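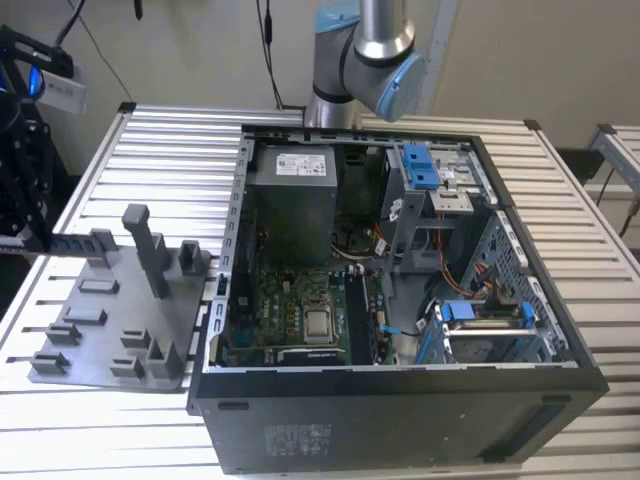
**From:** Atieno Khaemba
**To:** Cliltari refurb list
**Subject:** Re: [cliltari] Order of work on the black towers

Hello all,

Naveed asked for the order of work in writing before the next lot is opened up. I have put his message below and answered it in pieces. Where I have changed my mind since the last round I say so.

> On the black towers from Marwat, Naveed Satti wrote:
>
> Can we settle what comes out first? I have been taking the drives out before touching the cooler. Yasir does it the other way round. We end up with machines on the shelf in different states and no way of telling from the outside what has been done to them. Also, are we testing memory in the machine or on the test board? I have 154 of these on the sheet and I would like to do them all the same way.

Side panel first, obviously, then lay the tower down with the open side facing up and the front towards you. The drives are then on your right and the power supply is at the far side. I know some of you prefer to work from the back. Please don't for this lot, as the notes assume the front is nearest.

Next the cooler. I used to leave it until last and I now think that was wrong. The old paste on these is hard and you need room for both hands. Warm the machine up for a few minutes before you shut it down and unplug it, then twist the cooler gently before lifting. If you pull straight up, the processor can come out of the socket with it. Wipe the heat spreader with the usual cloths and isopropyl, and leave the processor where it is unless the machine failed to start.

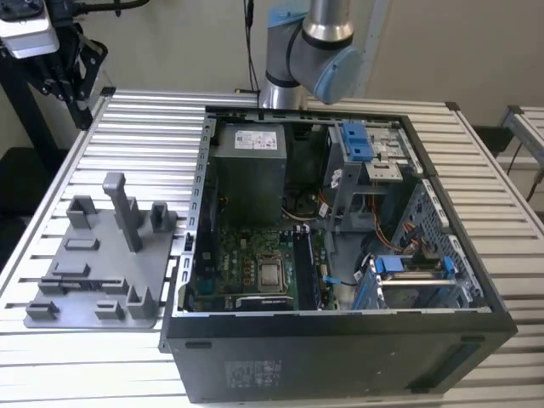

*Panel off, cooler off, processor left in its socket.*

That is the state I would like every tower to be in before anyone moves on to the drives. If you have to stop halfway, stop there and put a green sticker on the front. A tower with no sticker counts as not started.

> Do you want the blue tabs kept with the caddies or put in a tub? I have broken one already.

Keep them with the caddies. Squeeze both tabs together and slide the caddy out level. They snap when one side is let go before the other. If one does break, put the caddy in the tray marked Panel and write the tower number on a bit of tape. We have spare caddies but not many, and I would like them to go to machines that are otherwise fine.

Unplug the data cable at the drive end and leave the board end connected. The thin cables are easily confused once both ends are loose, and putting them back on the wrong port changes the boot order. Tuck the power leads out of the way. Please do not use cable ties at this stage, as somebody only has to cut them off again later.

The optical drives can stay. The schools have not asked for them but they have not asked for them to be removed either.

> And memory?

In the machine. The test board is slower and it ties up a bench. Open the white latches at both ends of the slot before lifting the module, and hold it by the edges. We are aiming for 8 GB in each tower. If a tower has less than that, note what is in it and leave it until the end of the row, when we will know what is spare. Don't take a module from a tower with a green sticker to complete another one. This happened last time and I spent an evening chasing it.

When you put modules back, press until both latches close without help. If you have to push a latch over by hand, the module isn't seated. Check the large white power connector nearby too, since it is easy to loosen when your hand is in there. 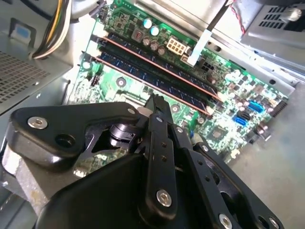

Yasir Marwat wrote to me separately that he would sooner see the contacts cleaned on every module, whether or not it passes. He does his with a soft eraser and says the number of random faults on his last lot dropped a good deal. I have no objection to cleaning them, but not with an eraser. It leaves crumbs in the slot and wears the contacts. Isopropyl on a lint-free swab, let it dry, refit. If a module passes first time I would leave it alone, but I will not argue with anyone who wants to spend the extra minute.

On dust: take the tower outside or over to the door before you blow it out. Hold the fan still with a finger while you do it. The mesh by the drive cage collects fluff on the inside, so go at it from both sides.

> Last thing. The benches are a mess. Things roll off and I keep finding screws in the grooves.

Agreed. Olga Núñez has redone the bench notes and I am pasting them in as she sent them.
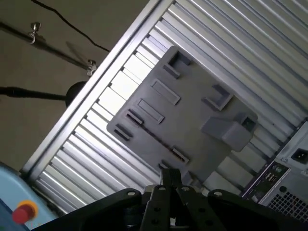

**Bench notes**
by Olga Núñez, Rulevthorpe workshop

The slatted tops are good for standing a heavy case on but they catch everything small. Put case screws in a magnetic dish, one dish per tower, and don't share dishes between towers. If a screw goes into a groove, get it out before you slide a case across, or it will mark the paint.

Printed plates stay on the bench. Please don't lift them to make room for a tower, move the tower instead. If a clip on a plate feels loose, tell me and I will print another. Don't glue it.

Nothing with liquid in it goes on the slatted tops, and that includes the isopropyl. Use the side shelf.

Sweep the grooves with the narrow brush at the end of the day. The wide one only moves the dirt along.

---

Back to me. On numbers, the first delivery is 100 towers, in December, and the remainder will follow when we have the drives for them. Noman Tanoli is looking after the drives. There are 400 in the cupboard to wipe and test, so please don't fit one that hasn't got his label on it, even if it looks new.

Naveed, could you add a column to the sheet for the sticker colour? Green for cooler off and cleaned, yellow for drives out, white for memory tested. The paste and the cooler go back on once the memory is settled, and I will send a separate note about that because we have two kinds of paste and only one of them is any good.

If you have already started a tower in a different order, finish it your own way and write that on the sheet.

Atieno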